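Subject: Re: Rolling the old Gromell plan into the new one before leaving?

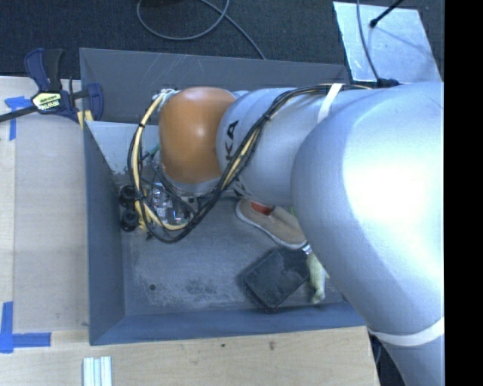
Robot arm with the letters "KA" on its side, cables looped over the box

Replying to the list because two other people wrote to me off-list with the same question.

> I'm leaving Gromell at the end of October after the Tunthorpe site
> closes. I have money in two places: the old savings plan from before
> the Grondura takeover, and the current one. HR sent a form with three
> boxes and a deadline. Can I leave the old plan where it is, or do I
> have to move it? Also, the statement shows a balance of 2358 under
> "unvested match." Do I lose that?

You don't have to move the old plan. I left mine in place for four years after I went part-time and the only thing that changed was the fee. While you're employed, the company pays the record-keeping charge. After you leave, it comes out of your account every quarter. Mine was 69 dollars a year. Check your own fee notice, as the two plans use different schedules.

The form is confusing because the boxes aren't labeled the way the plan booklet labels them. As I understand it:

Box A leaves the money where it is.
Box B is a direct rollover to an IRA or to a new employer's plan.
Box C is a check made out to you.

Be careful with Box C. They withhold 20 percent for federal tax before they mail it, and you have 60 days to put the full amount into another account if you don't want it treated as income. The full amount includes the part they withheld, so you have to come up with that from somewhere else and wait for your refund. A coworker of mine on second shift had to find 1784 dollars that way. If you are under 59 and a half there may be a penalty on top, although there is an exception for people who leave their job in the year they turn 55 or later. That exception applies to the plan of the employer you're leaving. If you roll the money to an IRA first, you lose it. I would read that part twice if you are between 55 and 59.

On the unvested match, it depends on how they classify the closing. When the Krajčí line was shut down, enough people were let go that the plan had to treat it as a partial termination, and everyone affected was fully vested. My statement still showed an unvested amount (579 in my case) for two months after my last day, and then it moved over to the vested column without a letter. I don't know if Tunthorpe will be handled the same way. Ask the plan administrator in writing whether a partial termination has been declared, and keep the reply. The phone line will read you the number on the screen and nothing more.

Other things I would do before your last day:

Print the full statement for both plans. Your work login stops at midnight and the outside login needs a code sent to a phone number, which for a lot of us is still the desk phone.

Change the mailing address and the email with the plan itself. HR's system doesn't pass it along.

Check the beneficiary on the old plan. The designations from before the takeover didn't carry over for everybody. Mine was blank.

If you have a plan loan, find out when it comes due. The old plan wants it settled soon after you leave. The new one lets you keep paying from a bank account.

I'm not an adviser, so take the tax part to somebody who does returns for a living. I still have the 12-page booklet for the old plan as a scan and can send it if you write to me directly. It's too large for the list.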